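Cuaderno del taller, 25 de marzo de 2019

Puesto de ropa doblada, bandeja transparente. Escribo aquí las reglas como las usamos hoy, para que el compañero que abra Clinder mañana no tenga que adivinarlas. La hoja de Storeo es todavía la de enero y tiene dos puntos que ya no cumplimos.

1. Una sola pinza dentro de la bandeja. El otro brazo espera fuera del borde.
2. La tela se coge por un pliegue o por una costura gruesa, nunca por un botón.
3. Si una pieza lleva cinta adhesiva, se anota en el registro. La cinta brilla mucho en la cámara de muñeca y Vuno la confunde con el borde.
4. Los cables se miran antes de cada serie. Un lazo es aceptable, un lazo que toca la bandeja no. 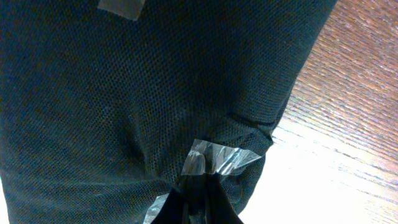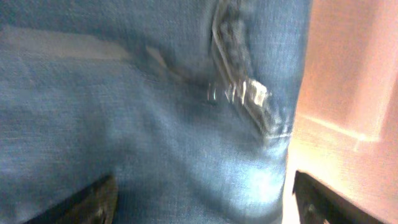
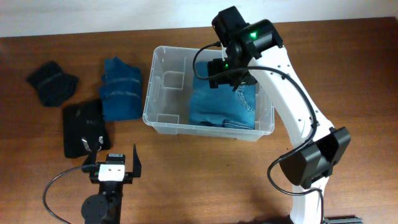
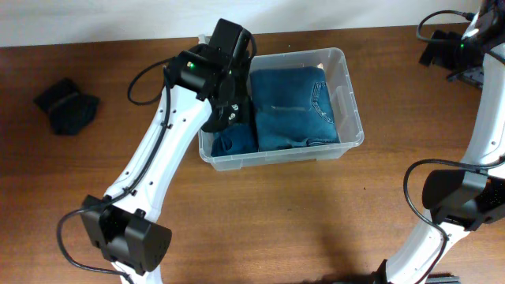
Los vaqueros doblados, en la mitad derecha de la bandeja (las dos últimas).

Cambios respecto a enero

El límite de fuerza de cierre baja de 191 a 20 en la escala de Vuno. Con el valor antiguo quedaban marcas en la malla y tuve que repetir la serie 936 entera. Perdí en esto casi toda la mañana.

La regla 2 decía antes «coger por el centro». La he tachado. En el tejido vaquero el centro resbala, por lo menos con nuestros dedos, no sé si con los de Cârstea pasa igual.

Pendiente

Decidir qué hacemos con las imágenes movidas de muñeca. Yo propongo guardarlas con una etiqueta y no borrarlas.
Preguntar a Cârstea por la funda de cable más corta.
Corregir la hoja de Storeo y poner la versión nueva en la puerta del armario.
El registro va por la línea 2.621, falta la firma de la segunda persona.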